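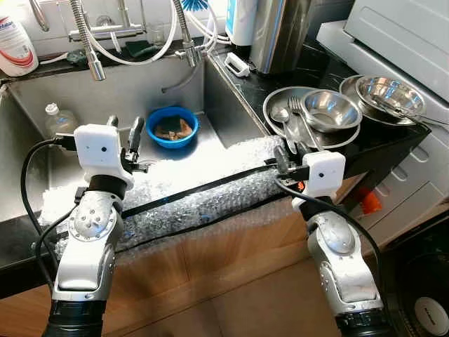 4. Fitting the Vullari under-sink filter

Read this section through before you start. The filter must be fixed upright to the cabinet wall, with at least 300 mm clear below it so the cartridge can be taken out.

1. Turn off the cold water at the stop valve and open the cold tap until it runs dry.

2. Put a towel under the valve and undo the hose to the tap.

3. Screw the tee piece on to the valve. Hand-tight plus a quarter turn is enough.

4. Push the blue tube into the port marked IN and the white tube into OUT. Each tube should go in 14 mm.

5. Open the stop valve slowly and check every joint with a dry piece of kitchen paper.

CAUTION: Do not connect the filter to the hot supply. The housing will crack.

Note: Older Benix valves need the adaptor in bag 2.

4.1 First flush

Run the cold tap until the water is clear. It will be grey at first — this is carbon dust and is harmless. Do not drink it.

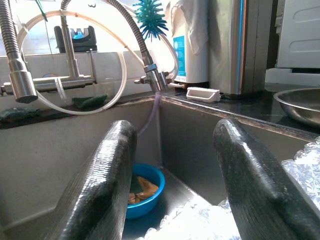 Margit Grønli wrote to us that her water stayed cloudy overnight after the flush, and cleared only when she took the cartridge out and seated it again. If yours does the same, shut the stop valve, refit the cartridge and flush once more.

4.2 Changing the cartridge

Change the cartridge after 2000 litres. Write the month on the label before closing the cabinet.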